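How to Test a Robot Arm on Knobs and Buttons Before You Buy One

Print this page | E-mail this to a friend

People ask me whether a robot can do small chores yet, like turning down a stove or switching off a shop machine. My answer is sometimes, and only after a good deal of setup. You can find out a lot in simulation before spending any money. These steps are the ones I used on the Dilusell project.

1. Pick one chore. "Work the control panel" is too big. "Reach the blue control and stop" is a fair start.

2. Build a plain room. You need a floor, walls, a table, the arm on its pedestal and the rack with the controls on it. Leave out clutter until the basic reach works.

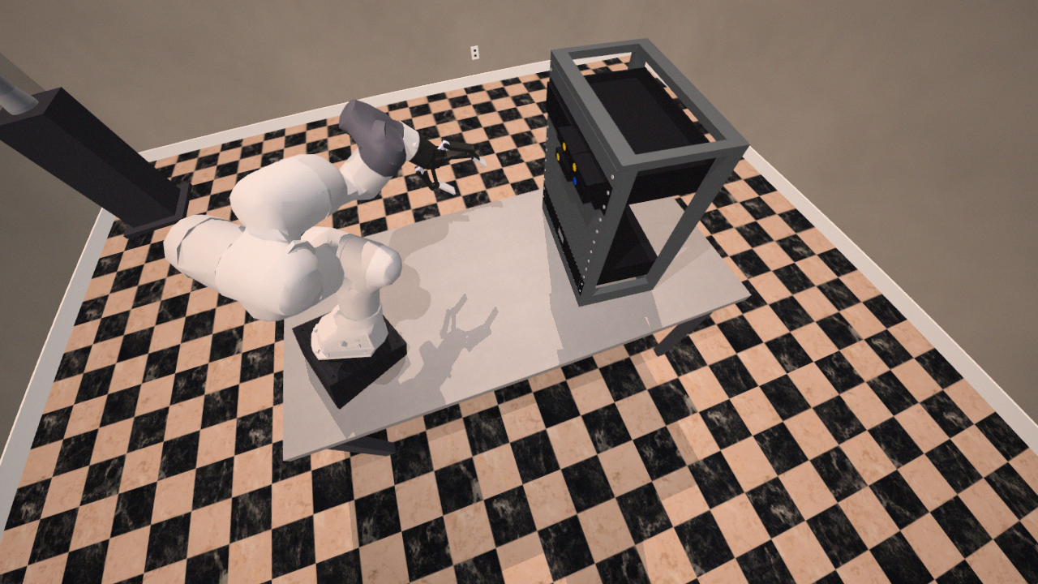 3. Check the reach first. Move the arm by hand through the software to every control you care about. If the elbow has to fold into an odd position to get there, move the pedestal and try again. At Elanitz we lost two weeks by skipping this.

4. Set a start pose with the gripper open and clear of the panel. Save it. Every run should begin from the same place, at least for the first batch.

5. Run the chore 600 times. Let it go overnight and write down the failures by type — missed the control, hit the panel, ran out of time. A single success rate won't tell you what to fix.
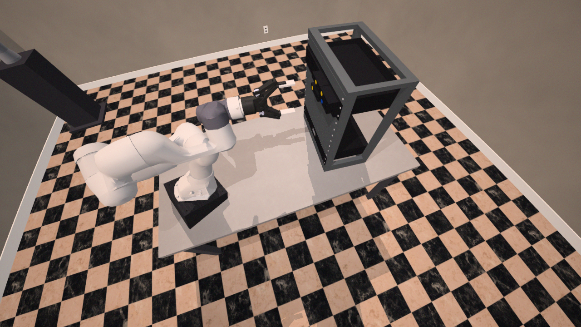 6. Now move the rack a little, 12 millimeters to one side, and run the whole batch again. Most arms that look good in step 5 get worse here. A kitchen or a shop floor is never set up quite the same way twice, so this is the number I trust.

7. Change the light and the floor pattern if your arm works from camera views. Keep the rack still while you do it, or you will not know which change caused the trouble.

8. Only then try it on real hardware, at low speed, with the stop switch in your hand. Plan on around 900 more runs.

For fixed jobs at a fixed station, I think the machines are close. For a home, I would wait.

Print this page | E-mail this to a friend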